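Call for participants: operators for the Busent handheld gripper open day

Reference: Plikance / open day / operators and visitors
Issued: 2020-12-03
Contact: Humaira Orakzai, demonstrations lead

Busent is looking for operators to take part in a demonstration day for the Plikance project in July. There are 13 operator places. A separate visitor list is open for people who want to attend without handling equipment. Both are covered by this call, and you may apply for only one of them.

Background

Plikance records household tasks carried out by people using handheld grippers. The recordings are used to train the two-arm robot at the Irnema site. The operator does the task with the grippers in place of their own fingers, and the position of each gripper is recovered afterwards from the printed markers fixed to it. The robot is not needed during recording and is kept in the adjoining bay.

Until now all recording has been done by staff. Staff operators know the equipment too well and have settled into similar habits of reach and grip. We want recordings from people who have never held the grippers before, and we want visitors to see how that material is made before it reaches the robot. The open day combines the two.

The work

Each operator works alone at one station for two sessions, with a break between them. Stations are dressed as parts of a home: a vanity table, a kitchen worktop, a writing desk and a shelf unit. You will be given a short task card at each station. Typical cards ask you to pick up one object, move it to a stated place and release it, then return both grippers to the starting position. Some cards need one hand, others need both.

Operators wear a white coat during sessions, supplied on the day. Hold the grippers by the handles and keep your hands off the marker cubes. A marker that is covered by a sleeve or a hand cannot be read, and the repetition has to be discarded.

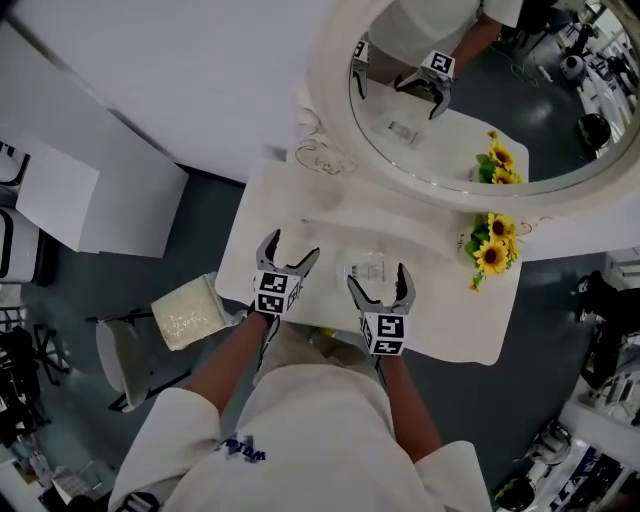
Vanity table station, with a gripper in each hand and a glass cup on the table.

The vanity table is the station that new operators usually find hardest. Clear glass is difficult to judge through a pair of claws, and the mirror shows a second set of grippers moving the other way. Look at the table and ignore the mirror as far as you can. The mirror stays in place for the open day, as reflections are one of the conditions we have been asked to record.

A full session is 129 repetitions spread over the task cards. Operators are not ranked and there is no bonus for finishing early. Slow, complete movements are more useful than fast ones. If you drop something, leave it where it falls and tell the station assistant, who will mark the repetition and reset the table.

What we need from operators

You must be 18 or over and able to stand for up to an hour at a time with your arms held forward. The grippers are not heavy, but the forearms do tire. You need normal or corrected vision and a working grip in both hands. Left-handed applicants are particularly welcome, as they are under-represented in the recordings held so far.

No technical background is required. People who have worked with handheld grippers, teleoperation rigs or motion capture in the past two years should apply for the visitor list instead.

Long sleeves must be able to roll to the elbow. Rings, bracelets and watches have to come off before a session; lockers are provided. Please do not wear nail varnish with a mirror or glitter finish. Closed, flat shoes are required in the recording room.

What operators receive

A flat payment of 200 euros is made for the day, covering the briefing, both sessions and the closing talk. Travel within the region is refunded on presentation of tickets. Lunch is included. Payment is by bank transfer within a month of the open day. Operators who withdraw during a session are paid for the sessions they have started.

Programme

Morning. Registration, consent forms, coat and locker issue. Briefing in the lecture room, followed by a practice period at the writing desk station. First recording session.

Midday. Lunch. Visitors are admitted from this point. Introductory talk for visitors by Humaira Orakzai on how a handheld recording becomes a robot movement.

Afternoon. Second recording session, with visitors watching from behind the rail. Robot demonstration in the adjoining bay, in which the robot attempts the same task cards using a model trained on earlier recordings. The robot will make mistakes. Its attempts are shown uncut and the failures are discussed afterwards.

Close. Talk and questions in the Vigfúsdóttir room. Operators are asked to stay for this.

Visitor list

Visitor places are free. Visitors may walk through the recording room in small groups during the break between runs, but may not touch the tables, the objects on them or the grippers. Flash photography is not permitted at any time. Pictures without flash may be taken in the robot bay only. Children aged 12 and over may attend with an adult.

One practice gripper will be available at the registration desk for visitors to try. It carries no markers and nothing is recorded from it.

Recording and personal data

The cameras used at the stations record the table, the hands and forearms, and anything reflected in nearby surfaces. At the vanity table this can include the body and the face of the operator. Faces are blurred before the recordings leave the site. No sound is kept. Operators may ask for their recordings to be deleted at any time up to the point at which they are merged into the training set; the date of the merge will be given on the consent form. Payment is not affected by a request for deletion.

Visitors stand outside the recorded area during sessions. Anyone who crosses the rail while a session is running will be recorded, and that repetition will be discarded.

Access

The recording room and robot bay are on the ground floor with level entry. The Vigfúsdóttir room is on the first floor and has a lift. Table heights are fixed for this series of recordings, so seated operation is not possible at present. We regret this and intend to run a seated series later in the project; tell us in your application if you would like to be contacted when it opens.

The recording room is brightly and evenly lit. The robot bay has a yellow warning lamp that turns slowly while the arms are powered. Please contact us beforehand if this is a difficulty.

How to apply

Write to Humaira Orakzai at the Busent demonstrations office, quoting Plikance open day and stating whether you are applying as an operator or as a visitor. Operators should give their height, their dominant hand, any previous experience with similar equipment, and a daytime telephone number. A CV is not needed. Visitors should give the number of people in the party and the age of anyone under 18.

Operator places are allocated to give a spread of height and handedness, and not in order of application. Applicants who are not chosen will be put on the reserve list unless they ask otherwise. Reserves may be called at short notice and receive the same payment if they take part.

Chosen operators will be sent a consent form, directions to the Irnema site and a sample task card. The signed form must be returned before the open day. Forms cannot be completed on behalf of another person.

Staff of Busent and members of their households may not apply as operators.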